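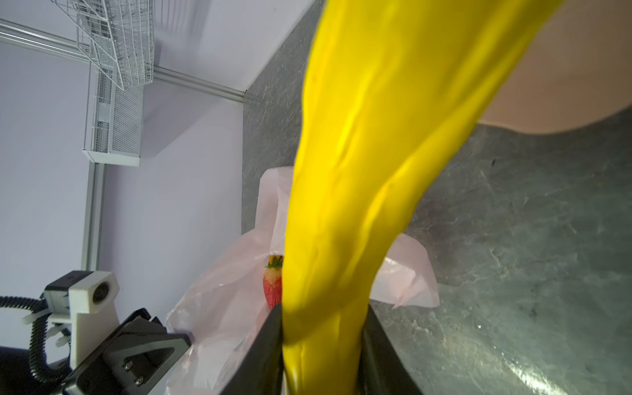
One respondent in Dromunby told us that she does not wash a thing because it is dirty, she washes it because it is the day for washing, and if the day is missed it can wait until the next one. Several others in the same town gave almost the same answer. We take this answer as the starting point of the section.

Figure 3. A soft yellow item with folds along its surface.

4.2 Habit and judgment in household washing

Earlier work on laundry mostly asks how often people wash, and much less how they decide. In our survey we asked both. The questionnaire was sent to 600 households in Dromunby and Breltau, and 200 of them returned it complete. From these we selected 51 for a longer interview at home, which was held in the evening, usually after the meal.

The two towns differ more than we expected. In Dromunby the washing is tied to a fixed day, and the older respondents could name this day without thinking. In Breltau, where many flats share a machine in the cellar, the decision depends on when the machine is free. People there spoke about smell, about touch, and about how a fabric "hangs" after use. Soft items such as cushion covers and children's things were judged mainly by hand, and hard-wearing items mainly by eye.

We coded the interviews with the scheme of the Irkex study, with one change. The category "other" was too large in our first round, so we divided it into "guests expected" and "no reason given". The second of these remained difficult. Fifteen respondents could not give any reason for their last wash — they had simply done it — and we did not press them.

The Lau interviews, which were made in June with the same questions, are treated separately in Section 4.3, as the water price there changed during the collection.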